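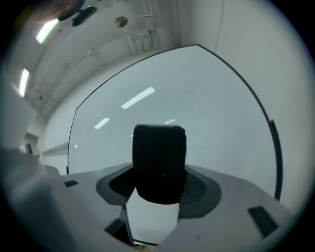 Fine ribs in black, with white all around.

2019-09-01

In August I finished my first sweater. It took me 11 months, and for three of these months it lay in a bag behind the door and I did not look at it.

I learned to knit late. In my family the women knitted and the children held the yarn, so I knew only how to hold the yarn. When I moved to Nakden I had long evenings and not many friends yet, and in the window of a small shop on Gallardo Street there was a paper: "Beginners, bring your own needles." I did not know the word "needles" in this meaning. I thought it was a sewing class.

The part I like most is the ribbing. You knit two, you purl two, and you do it again until the tea is cold. At first my ribs were crooked, because I forgot to bring the yarn to the front before the purl stitch. Now my hands remember it, but if someone speaks to me in English I lose my place. In my own language I can talk and knit at the same time. I find this interesting and also a little unfair.

The body of the sweater has 206 stitches. I had to cast them on four times. The first time I had 12 too many, and the second time I joined the circle with a twist in it and noticed only after a whole evening. The woman at the shop looked at it and said "oh dear" - these were the first English words that I learned from their music and not from a book.

The yarn is called Plinard and it is a very dark gray. In the lamp light it looks black, and dark yarn is not kind to the eyes. If you are a beginner, please take a light color. I did not listen to this advice, and I had to buy a stronger lamp.

The sleeves are too long, so I fold them. The neck is good. My sister asked for the same sweater in green, size small, and she wants it before winter. I have not answered her yet, but yesterday I went to the shop and looked at the greens, and there are two that I like.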